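Section 5. Recording Demonstrations in Simulation

Applies to Ristano Recorder, tabletop task pack "Fleltetby"

This section covers recording demonstrations by teleoperation in the simulated room. Complete the headset and glove calibration in Section 4 before you start. Operators who record on hardware should use Section 6 instead.

5.1 Before you record

1. Start the simulator and wait until the status line reads READY.
2. Open the Tasks menu and select the task pack.
3. Enter your operator ID. Episodes saved without an ID are rejected at upload.
4. Check that the free disk space shown in the lower panel is over 20 GB.
5. Press Reset Scene. The robot returns to its start pose and the objects are placed again from a new random seed.

Note: Do not move objects by hand in the scene editor. The seed is stored with the episode, and an edited scene will not match it on replay.

5.2 Recording an episode

1. Read the instruction text at the top of the operator console. Each instruction names one object and one target.
2. Hold both hands still and press Engage. The robot arms follow your hands from this point.
3. Press Record. A short tone marks the first saved step.
4. Move the working hand over the named object, then lower it. Keep the other hand raised and clear of the table unless the task calls for two hands.
5. Close the fingers around the object. Wait until the contact indicator is steady before lifting.
6. Carry the object to the target and set it down. Open the fingers fully before you pull the hand away.
7. Hold still for 2 seconds, then press Stop.
8. Mark the episode as Success, Failure or Discard.

CAUTION: Do not press Engage while your hands are moving. The arms will jump to match, and the jump is written to the episode if recording is on.

Tall objects need a slower approach than flat ones. When you grasp a can from above, bring the palm down over the rim and let the fingers pass on either side of it. A fast closing motion will tip the can in the physics engine even when the fingers look well placed.
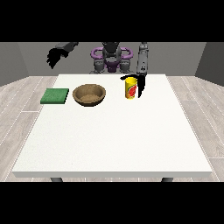 Should failed attempts be kept?
Keep an attempt if the motion was deliberate and the object was missed, dropped or set down outside the target. Mark it Failure. Use Discard only for tracking loss, a wrong instruction or an interrupted recording.

Pauses inside an episode are trimmed in processing only when they are longer than 5 seconds. Shorter pauses stay in the data, and the policy will learn them. If you need to think about the grasp, do so before you press Record.

Vary the path from one episode to the next. Approach from a slightly different height or angle each time, within what feels natural. Do not vary the order of the steps in 5.2.

5.3 Reviewing and saving

1. Open the Review tab after each batch.
2. Play every episode at double speed. Look for fingers passing through an object, sudden jumps of the wrist, and objects that slide without contact.
3. Correct the outcome mark if needed. The original mark is kept in the log.
4. Press Commit. Committed episodes can no longer be edited from the operator console.
5. Press Upload. Leave the program open until the progress line clears.

Note: The reference set shipped with this pack, Subramaniam, holds 3,911 episodes. It is read-only and appears in gray in the Review tab. Use it to compare pacing – it should not be mixed into your own uploads.

5.4 Common faults

Arm does not follow the operator: Release Engage, bring your hands back to the start position and press Engage again. If the fault returns, repeat the glove calibration.

Object falls through the table on reset: Press Reset Scene once more. If it happens again with the next seed, write down both seed numbers and report them through the Dridarbridge support page.

Fingers shake while holding an object: Relax your grip slightly. The shaking comes from the commanded finger position being far inside the object surface. Episodes with visible shaking should be marked Discard and recorded again.

Upload stops before the end: Do not recommit. Restart the program and press Upload. Transfer continues from the last complete episode.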